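Home Reviews Kitchen Cleaning Living Small About

4 min read

I have now lived with the Tellora stain-resistant tablecloth for 13 weeks, and I have opinions. More than anyone needs about a tablecloth, probably, but you did ask (well, Lucinda Haddad asked, in the comments, twice).

Some background. Our table sits right by the sofa, so everything happens on it: dinner, homework, taxes, my sewing. My old cotton cloth was lovely and it drank up every drop of gravy like it was being paid to. I wanted something I could wipe. I paid $63 for the Tellora in the large size, which made me gulp a little!
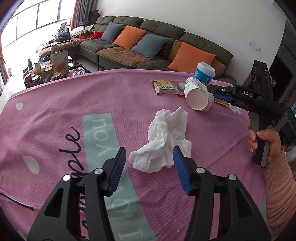
First the good news. Coffee beads up and wipes off with a damp rag, and so does soy sauce if you get there within a minute or two. I left a puddle of tomato soup on it for an hour on purpose and got a faint orange ring, which went away after one wash at a low setting. The hem is double stitched and hasn't frayed anywhere. It also hangs nicely, without that stiff shower-curtain look the wipeable ones usually have.

Now the grumbling. It slides. On a smooth tabletop it creeps toward whoever is leaning on it, and I ended up buying a Grustine felt pad to go under it (that fixed it, but it's another thing to buy and store). Candle wax is a pain too. I scraped for ages back in December and there's still a dull spot if you catch it in the evening light.

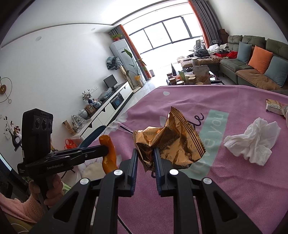 Foil wrapper, pinkish-purple cloth.

Compared with the Naylor, which my sister has, the Tellora feels softer and creases a bit more out of the package. Hers came out of the box nearly flat. Mine needed a warm iron through a dish towel, and the care tag is so tiny I had to get my reading glasses to find out if that was allowed. The Naylor comes in more colors, though, and it stays put better.

Would I buy it again? Yes, in the smaller size and on sale. If you have little kids and a slippery table, get the pad at the same time and save yourself the second shipping charge.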